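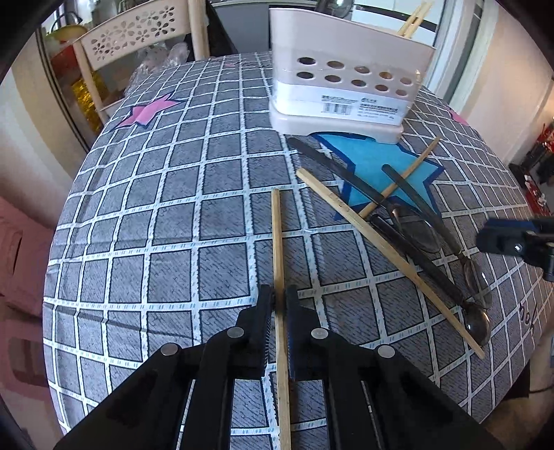
Hand-held gripper closing on a single chopstick, utensil sorting task.

Review: Etov hand-held gripper for collecting demonstrations

Ermira Popescu and I used the Etov through January to record 300 utensil demos, then trained one policy on them. The ridged finger pads hold thin sticks well. On chopsticks the policy placed 27 of 40 in the holder. With our older Pretano grippers, same number of demos, it managed 23. Spoons showed no difference. The grip gets tiring after an hour and the manual is thin. I would buy it again for small objects.

Nermina Kelmendi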